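# Podisero: inventario de objetos domésticos en rincones y zonas de paso

Publicado en febrero. Texto: equipo de documentación de Podisero

Usamos cookies propias para recordar el idioma y el tamaño de letra. Puede aceptarlas o cambiar la configuración en cualquier momento.

## Qué contiene

Podisero es una colección de fichas sobre objetos corrientes de la casa: dónde se dejan, junto a qué otros objetos y sobre qué tipo de suelo. La versión actual reúne 279 fichas. De ellas, 197 corresponden a útiles de limpieza, calzado y equipaje, y el resto a mesas y otros muebles auxiliares.

Las fichas se redactaron en español, en dos viviendas que en los archivos figuran como Davberg y Wistmont. El vocabulario se revisó después con la lista Damasceno, que es la que usamos también para las cocinas. Esa otra parte se distribuye aparte y no se describe en este documento.

## Campos

Cada ficha es una línea de texto con los campos separados por tabulador:

- `objeto`: nombre común en singular (cubo, recogedor, zapatero)
- `color`: uno o dos colores, el dominante primero
- `material`: solo si se distingue sin duda; si no, `nd`
- `apoyo`: suelo, pared, balda, mesa u otro objeto
- `vecinos`: objetos que están al lado, separados por comas
- `nota`: texto libre, 50 palabras como máximo

El campo `apoyo` admite dos valores cuando el objeto descansa en dos sitios. Es lo habitual con escobas y fregonas. En la versión anterior solo se admitía uno y se perdía información, así que esas fichas se han vuelto a escribir.

## Criterios de anotación

Los muebles se anotan como un solo objeto. Un zapatero con varias baldas es una ficha, y lo que haya en las baldas va en fichas propias con `apoyo = balda`. Las patas de una mesa no llevan ficha; si son de otro color que el tablero, se indica en `nota`.

El recogedor y la escoba se anotan por separado aunque estén juntos. Si uno se apoya en el otro, cada uno aparece en `vecinos` del otro.

Las maletas y bolsas con ruedas se anotan como `trolley`. Si el asa está extendida se pone en `nota`, porque cambia bastante el sitio que ocupan contra la pared.

Los envoltorios y paquetes pequeños caídos en el suelo también se anotan. No se escribe la marca, aunque se lea.
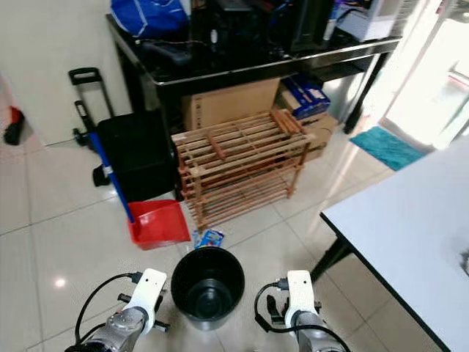
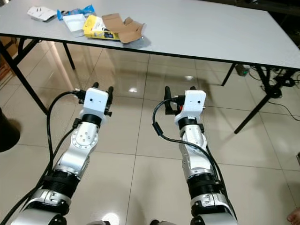 El suelo se anota una sola vez por habitación, en el archivo `suelos.txt`, con color y tipo. Para baldosa clara usamos `crema` o `beige` según lo que escribió cada anotador, y no se han unificado los dos términos. Quien necesite un único valor puede fusionarlos sin problema.

Algunos ejemplos de líneas, con los campos separados aquí por barras para que se lean mejor:

 cubo | negro | plástico | suelo | zapatero, paquete | redondo, boca ancha
 recogedor | rojo | plástico | suelo | escoba | de canto, boca al frente
 trolley | negro | nd | suelo | escoba | asa extendida
 zapatero | marrón rojizo claro | madera | suelo | cubo | baldas de listones
 mesa | blanco | nd | suelo | | rectangular, patas metálicas negras

## Problemas conocidos

- En 20 fichas el campo `vecinos` está vacío y debería tener algo. Están marcadas con un asterisco al final de la línea.
- `cubo` y `papelera` se confunden en los archivos de Wistmont. Si no tiene asa ni tapa, el anotador elegía según la habitación.
- Los colores claros (blanco, gris claro, crema) son poco fiables en habitaciones con reflejos en el suelo.
- No hay medidas de ningún objeto.

## Uso

Los archivos son texto plano en UTF-8 y se abren con cualquier hoja de cálculo. Al importar hay que elegir el tabulador como separador y desactivar la coma, que ya se usa dentro de `vecinos`.

Para proponer una corrección basta con enviar la línea completa, la original y la nueva, con el nombre del archivo. Las correcciones de vocabulario se pasan antes por la lista Damasceno y tardan algo más en entrar.

Suscríbase al boletín para recibir los avisos de nuevas versiones.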